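Comparing two finger sets on a two-arm kitchen bench
Final project report, spring term
Ha-rang Pyo and Myung-ja Seol

What we set out to do

When we started this project we had big plans for a whole breakfast routine, and our advisor very kindly let us find out for ourselves that one term is short. What we ended up with is a smaller question that we came to like a lot: if you keep the arms, the cameras and the operator the same, how much difference do the fingers make? We compared the two sets we had in the lab, the plain Cleletti fingers and the slightly longer Tistby ones, on the kind of chores a person does without thinking.

The tasks were taking a toy hamburger out of a food container, putting it on the rack of a toaster oven, and folding back a cloth. The burger sounds silly, but it is a good test object — rounded on top, a bit slippery, and easy to squeeze too hard.

Setup

Both arms are driven by teleoperation through the Hwang controller. We logged joint positions and gripper opening for every run, 1,183 files in all once you include practice, and we are very grateful to whoever bought the big drive. Our head camera view was the one we trusted most, as it takes in both grippers and the oven together.
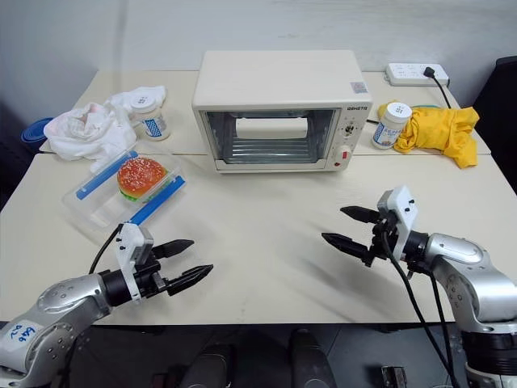
Figure 1. Head camera view of the bench, with both grippers open and the burger in its container.

We ran 200 scored trials, 50 for each finger set on the container task and 50 for each on the oven task. The cloth never got a proper score, because we couldn't agree on what a folded cloth was (Myung-ja is stricter than I am).

What we found

On the container task the Tistby fingers did better, mostly because they reached down past the rim before the gripper mount got in the way. With the Cleletti set we failed 10 more times, nearly always by nudging the container along the table. Holding it still with the left arm helped, and we wish we had tried that sooner!

At the oven it went the other way. The longer fingers bumped the rack, and the shorter ones let go more cleanly. Slowing the closing speed in the Kukier settings file made both sets gentler on the bun.

What we would change

We would tape down the container position before scoring anything, and we would swap finger sets every ten trials. We did all the Cleletti runs first, so some of the Tistby advantage may just be Ha-rang getting better at driving. The logs and settings are in the shared lab folder, under May.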